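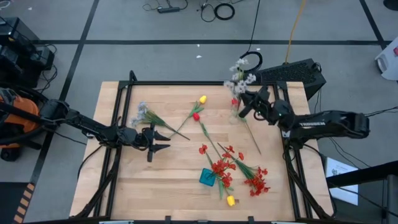 My uncle left me a record I can't place, and I'd love some help with it. It's an exotica LP on the Amov label, all vibraphone and bird calls, credited only to "Zavier," with catalog number 604 on the spine. The sleeve is pale with artificial flowers strewn across it, a bit like the ones lying on the wooden tabletop up top, and there are no liner notes at all! Is it a private pressing? It plays beautifully apart from a tick on side two.
Gönül Ersoy
July 2018

Gondatel

What a lovely thing to inherit! I have the same one, and my understanding is that Amov pressed 75 copies and sold most of them at shows. Look in the runout on side two for a tiny "Eren" scratched by hand (the engineer, I believe). If it's there, you have the first run. For the tick, try a gentle wet clean before you give up on it.
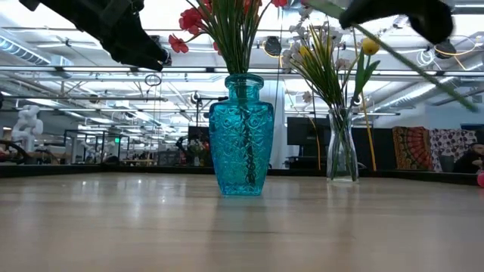 Blue glass vase and red flowers

Eren_fan17

I paid 5 bucks for mine, no idea on the pressing. Side one is better.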